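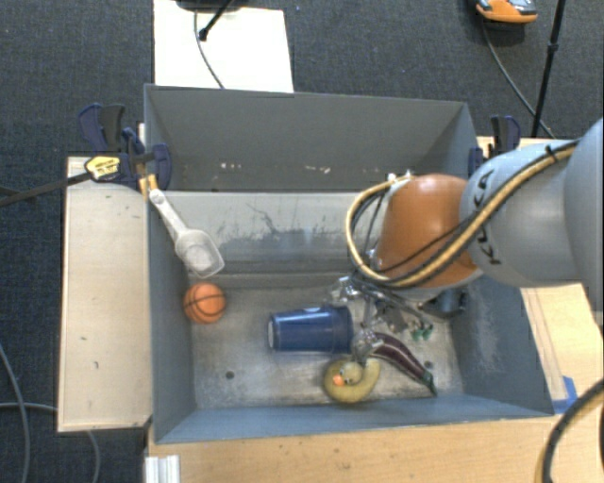
Projects > Rukine > Cell upkeep > August report

Print this page | E-mail this page

To: Ifeoma Tijani, Nwosu fund
From: Lawal Bashir, Plulterville

Short one this month, sorry, writing between runs.

Cell was down one day for the cable dress. Outer bundle had started rubbing at the elbow when the arm reached for the far wall of the bin. Kavinda re-routed it with more slack and ran 100 slow reaches to check. No new rub marks. Will look again at 300.

Bin had been creeping on the table. Clamps on the back rim now, wooden table still fine. Erzsébet re-taught the bin corners after clamping, took her until 14:00. Old corner points are deleted so please dont load the July file.

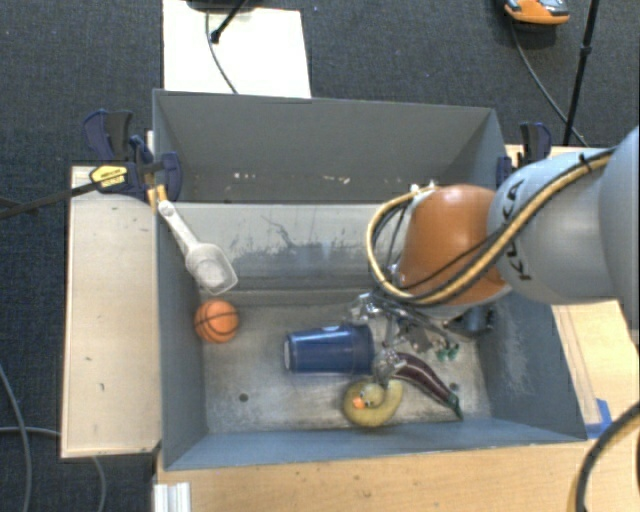
Gripper: one finger was sitting a hair low and touching the floor of the bin before the other. Shimmed. Green connectors reseated at the same time, the dropouts have stopped so far. Still using the same mix for checks, duck, eggplant, cup, ball, scoop. Scoop is the slow one, handle up against the wall and the approach angle is bad. Ayodele has a fix half writen.

Money: 51 dollars on shims and ties. Spare finger set ordered from Grillach, not here yet, no ship date. That is the only thing that could hold up next month.

To do
- wipe down bin, its filthy
- check clamps every Sunday before the long run
- spare cable quote to you when Grillach answers

Call me if the spare fingers need a new approval, I wasn't sure which line they go under.

Lawal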